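Bench session 3 -- suturing on the practice pad
Course notes, Hilde Vermeulen, Jorndale Skills Lab, Room 208

My favorite session of the course! You've read about tissue handling, and now you get to try it with wristed instruments, a curved needle and black thread.

## Before you start

- Read the Okomel sheet on needle angles. It's short, and the drawings are wonderful.
- Find the groove in your pad with the instrument closed. Go slowly and get a feel for the depth.
- Leave yourself more thread than you think you need.

## Needle and thread

Grip the needle in the jaws and look at where the point is facing before you move anything. Follow the curve with your wrist -- pushing straight ahead drags on the pad. Keep an eye on the slack too, as loops love to wander behind the shaft. 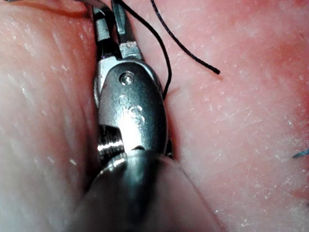

Black thread runs close to the metal in both views; in the second, look for the knot just below the jaws holding the needle.
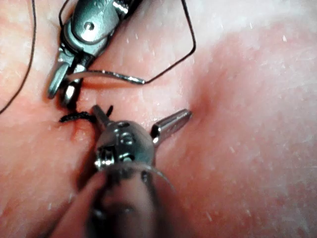 ## Tying off

1. Pull the thread through until you have a short tail.
2. Wrap, grab the tail, and lay the first throw flat.
3. Reverse direction for the second throw (everyone forgets this once!).
4. Snug it down and trim, leaving ends you can still grip.

Next time we move to Room 201 for running sutures. Bring your Dekker workbook.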